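Putting the office back together after the move, one surface at a time. Notes from today, mostly so I remember what I did.

The lounge end was the last part without any furniture. Two chairs, a lamp and the glass table came up from storage in October and had been leaning on the wall behind the printer ever since.

The table was the argument. Corina Berchtold wanted a plain square one from the Skerkar catalog for 400. Mohandas Bangera pointed out that we already owned a table. The table we already owned won.

It's an odd shape, rounded at one end like a teardrop, and it weighs more than you'd think. Two people to carry the top, one to hold doors. Do not try it with the door on the spring.

If you're buying a glass table for a shared room, know that everything under it is on view. Ours has a dark beam for a base and you see all of it, plus the carpet. I vacuumed before the top went on. I recommend that order.

The carpet is gray and speckled. Evaristo Zamudio picked it for the whole floor and I didn't like the sample. I like it now. It hides crumbs, and under clear glass that matters.

Fingerprints: warm water, a drop of dish soap, then a dry cotton cloth. The spray we had left streaks whenever the ceiling lights were on. I gave the rest of the bottle to Karla Ayala for the car.

There's pale gray Chinese lettering on the glass. I went over it with the soft cloth only, no scraper, no rubbing. Please do the same if you clean it after me.

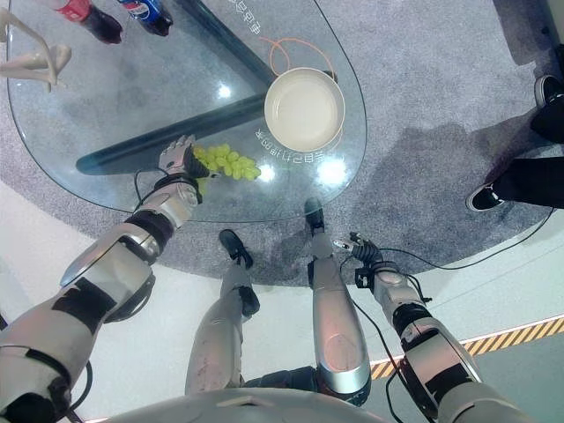
Coke, Pepsi, grapes and the white bowl, all on the glass.

I set a budget of 150 for lounge snacks and drinks and I want it to last. So: one kind of fruit at a time, and soda by the bottle. No more variety boxes.

Both colas stay on the list. Eun-ji Joo ran a poll and it came out even, and I'm not running it again.

Grapes are good for this room. No peeling, no knife, no plate. Rinse them in the kitchen and shake them well before they go on the table — water spots on glass are worse than fingerprints.

House rule on bowls: the one on the table goes back to the kitchen at 5 pm, washed. If it had fruit in it, the fruit goes in the fridge, second shelf.

Still to do: felt pads under the chairs, something to tie up loose cable, and a small trash can that isn't the one from the copy room.

The quote from Vastside for fitting out the whole lounge was 2,000. We've spent 400 so far, most of it on the chairs and the lamp.

Next is the shelf by the window. It has the old Pletia binders on it and I need someone to tell me which ones we keep.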